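Talks > Home and Table > Speaker notes

The Small Square Table
Speaker notes, Maribeth Maglaya
Plakley evening talks, 4 Apr 2022

[Wait for people to find chairs. Mark Anthony Salazar does the welcome, then me.]

Good evening, and thank you for coming out to hear a grown woman talk about tablecloths! I have been looking forward to this since February. I want to talk about laying a small table, the kind you have in a corner or on a back porch, and why I think it's more fun than laying a big one.

Start with my first apartment. One table, barely wide enough for two plates and an elbow. I ate there, paid bills there, cut out a whole winter coat there (badly). Tell the coat story if they seem warm. Skip it if Mark Anthony ran long.

First point is the cloth. On a big table the cloth is background, and on a small table it's nearly everything you see. So go ahead and pick the one you love. Flowers, checks, writing, all of it! People get shy about pattern in a small space and I'd like to talk them out of it tonight.

Ask: who has a cloth at home they never use? [Hands.] Why not? Take two or three answers. Someone will say "too nice." Imelda Cabrera said that about hers for years, and now it's out every morning with toast crumbs on it.

Second point, angle. You don't have to square the cloth to the table. Turn it a little and let a corner drop. The edges stop looking like a ruled line and the whole thing loosens up. I do this with almost every square table now.

[Next slide. Let them look before talking.]
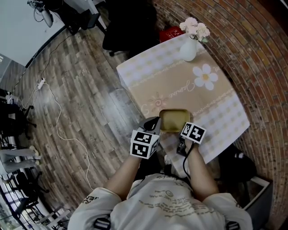 Slide 6. Daisy cloth set at an angle, olive-yellow tray on the near half.

Look at that daisy! Big white petals, yellow middle, and it sits off to the right of center, with the script next to it. Then the gingham bands go along the edges and give your eye somewhere calm to land. I love that the cloth hangs past the near right corner.

Point out the tray too. It's small, it has rounded corners and a raised rim, and it's a plain color. A plain tray on a busy cloth is my favorite trick of the whole evening. Put the tray where your hands naturally go - the near half, between your arms - and the flower still gets to show off behind it.

Third point, the wall. A table close to a wall, brick or otherwise, has one side you'll never sit at. Use it. Salt, a jar of spoons, the radio. Keep the near side for the tray and your plate.

[Pass around the three sample cloths. The blue one is Eduardo Ignacio's and must come back to him.]

While those go around: washing. Cool water, shake it hard, hang it by the hem. I don't iron mine. Eduardo Gatchalian irons his and they do look wonderful, so I'm not going to argue.

Questions. If it's quiet, ask what they had on the table growing up. That one always gets people going - leave it plenty of time.

Before they leave: sign-up sheet for the hemming class is by the door, and please stack the chairs.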